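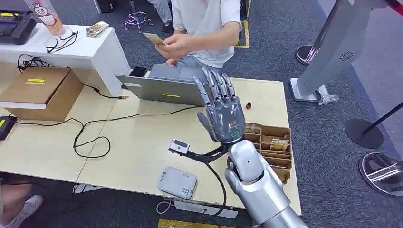 Noemí Olvera wrote in to ask whether the Palacios recorder is worth the money if all you want is a few hundred clean examples of a robot taking things from people, or whether she'd be just as well off with a script and a spreadsheet. Good question, Noemí, and one I'd have put myself in October, when I was still using a script and a spreadsheet!

So, the recorder. Palacios is a piece of software with a foot pedal in the box. You install it on whatever laptop is talking to your robot, it listens to the joint positions and the cameras, and it cuts everything into episodes for you: press the pedal to start, press it to stop, hold it down to throw the last one away. Then you get a list of episodes with a thumbnail, a length and a space for a label, and you export the lot for training. I've got version 2, bought from the people at Illton who look after orders for this country. The first version I only saw over somebody's shoulder and didn't much like.

We've been using it for handovers. Person holds something out, the hand has to be open and in the right place, the fingers close, the arm goes back to rest. Cards are the nastiest thing we do. A gold card held out over the top of the laptop, with the robot's palm facing you and all five fingers up, looks dead easy until you try to teach it, and then the thing is thin, it's shiny, and everybody pinches it differently. You want lots of people and lots of angles in the data, so you want each take to be quick. I love the pedal for this. With the script I had to lean over and hit a key, which meant my sleeve was in the first second of nearly everything.

Our card set came to 2,552 episodes by the time we stopped, and the list view still scrolled happily. I'd been told it would choke on more than 800 and it didn't, though opening the file took long enough for me to go and fill the kettle. Filtering by label is instant. Filtering by length is oddly slow, no idea why, and I'd like it fixed, please, as it's how I find the takes where somebody forgot to press stop.

Labels are where I start grumbling. You get one label per episode. One! I want "card, left hand, late grasp" as separate tags and what I can have is a single line of text, so now we have a house style for that line and Melquiades Arriaga spells half of it his own way. There is a bulk rename, hidden under the export menu of all places. Use it early. We did ours at the end and lost an afternoon to it.

The timing check is the best bit and hardly gets a mention on their site. When you stop an episode, it compares the camera clock with the arm's clock and gives you a little green or amber mark. Amber means they've drifted apart. I'd been training on drifted data for weeks with my old script (the hand kept closing a shade late and I blamed the model, the lighting, the card and Aurelio Valdovinos, roughly in that order). I went back through our old set with the checker and binned 400 episodes. Painful, but the next training run was steadier and I stopped being rude to Aurelio.

A few smaller things, in no sort of order. The pedal's cable is short, so plan on an extension if your table is deep. The beep on stop can't be turned down, only off, and people handing things over really do need the beep or they pull away too soon. Replay works well — you can send an episode back to the arm at half speed before you keep it — but it starts from wherever the arm happens to be, so put it in the rest position yourself first. The manual says this on page one and I read it on day three.

Support has been good. I wrote with a long moan about dropped frames and got a proper answer from Araceli Zavala, who asked for the log, found that I was saving to a slow drive and was very nice about it. Saving to the laptop's own disk and copying across at night sorted it.

What it won't do is tell you what to record. If all your people stand in the same spot and offer the card at the same height, you'll get a lovely tidy list of the same example over and over, with green marks all the way down. We keep a sheet of paper by the keyboard with standing places and grips on it and cross them off as we go. Leobardo Ledesma's lot at Borkesside have wired something similar into the label line, and I may well pinch the idea.

Back to Noemí, then. For a few hundred takes with one object and one patient helper, your script will do, but borrow the timing check from somebody if you can. Past that, or with a queue of different people coming up to the table, I'd buy it again. Four stars from me, and I'll look at the fifth when I can put two labels on one episode. The spare pedal is sold separately, and it does come with the longer cable.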